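Brulgate Shop List: archive
Subject: Re: two arms, one grocery bag (long)

Hi all,

Back from the shop and too wound up to sleep, so you get the long version. Quoting the message I'm answering first:

> Before you buy anything else for the bag project, can you say what
> you're gripping with? Last I heard you were still on the short flat
> jaws. Also, is the plan still one arm holding the bag and the other
> loading it, or have you given up and gone for a stand? I have a pair
> of arms waiting on a bench at home and I'd like to copy whatever
> you've got that works.
> Dwynwen Gittins

The short flat jaws are gone, and good riddance! They were fine on blocks and mugs and hopeless on film. A thin bag doesn't give you an edge to close on. You come down on top of it, the jaws shut, and all they've done is push a wrinkle along the table. The new fingers are the long triangular ones, open through the middle, tapering to a point. I used the Segers pattern as a starting place and thickened the outer rails, and I'm very happy with the result. The point gets down into a fold where the old jaws would ride over it, and the open middle means the wrist camera isn't staring at a solid black slab the whole time (it's still staring at a lot of black, I'll admit).

And yes, still two arms, no stand. I know a stand would be easier. I want to see the handoff work, and I think we're a lot closer than we were in November. Left arm goes for the bag, right arm works the basket side. Both are on the one rail along the front edge of the table, so once the rail is squared up neither base can wander relative to the other. That fixed more of my calibration trouble than any code I wrote all summer. If Dwynwen copies just one thing, copy the shared rail.

The current setup, wrist camera first and then the whole table:
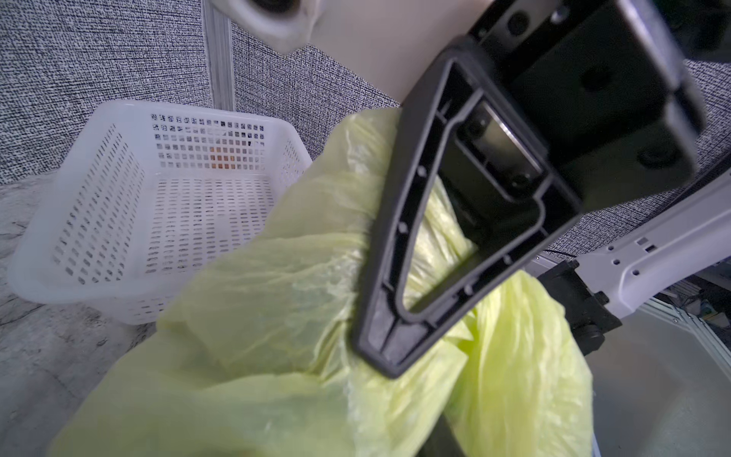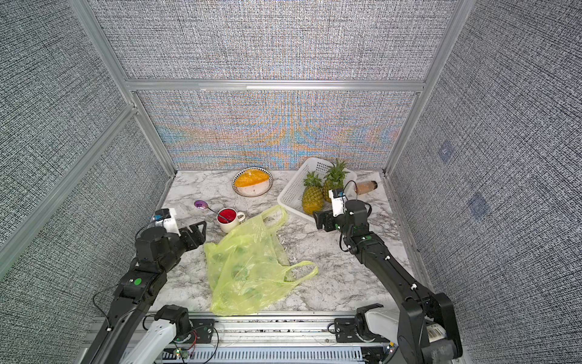
Dwynwen Gittins came back on the shared rail before I'd even finished typing this up, asking whether the two arms don't shake each other when one of them stops hard. They do, a little! You can see it in the joint logs as a small bump on the arm that's supposed to be holding still. I slowed down the last part of each move and it mostly went away. A heavier rail would be the proper fix and I'm not buying one this year.

Other notes, in no order:

The bag. Use real ones from the store. I tried cutting test squares out of a drop cloth to save my bags and learned nothing useful, the drop cloth is far too stiff. Yellow-green has been good for me, it stands out from the marble tabletop and from the gray walls, and the segmentation hardly ever confuses it with anything. White bags are going to be miserable and I'm putting them off.

The clutter. I leave bowls and mugs and a spoon out on purpose now. When the table had only the bag on it, everything looked wonderful and then fell apart the minute I set down a mug. The pineapples are my favorite thing to load, by the way. The crown gives you all kinds of bad ideas about where to grab, and watching the planner think it over is half the fun.

The walls. Speckled gray cloth pattern on three sides, held with aluminum extrusion. I went back and forth on plain white. The speckle gives the depth code something to chew on and I'd do it the same way again.

Software. I'm on Plomumness for the motion side, with the Atel driver underneath. The driver has a default timeout that is much too short for two arms on the same hub. Mine is set to 219 milliseconds, which I got to by raising it until the dropouts quit. There's no theory behind that number, so please don't put it on the wiki as if there were. If you see one arm freeze while the other sails on, look there first, before you start swapping cables. I swapped all of mine.

Cables. Clip them at every link and leave more slack at the wrist than looks reasonable. The white clips are on the shop shelf in the bin by the drill press, take what you need and write it on the sheet.

What I'd love help with is deciding when a grip on film is a real grip. Motor current barely changes with one layer of plastic in there compared to nothing at all. I've been checking with the wrist camera after a small lift, and that costs two seconds every single time. If anyone has tried a soft pad with a sensor behind it, or something cheaper and dumber, I want to hear about it, including the versions that failed.

The finger files are in the shared folder under "long open fingers", second revision. Print them flat, plenty of perimeters, and run a drill bit through the screw holes by hand before you assemble. Skip the first revision, the tips snap.

I'll be in the shop most evenings after 7 if somebody wants to come drive it.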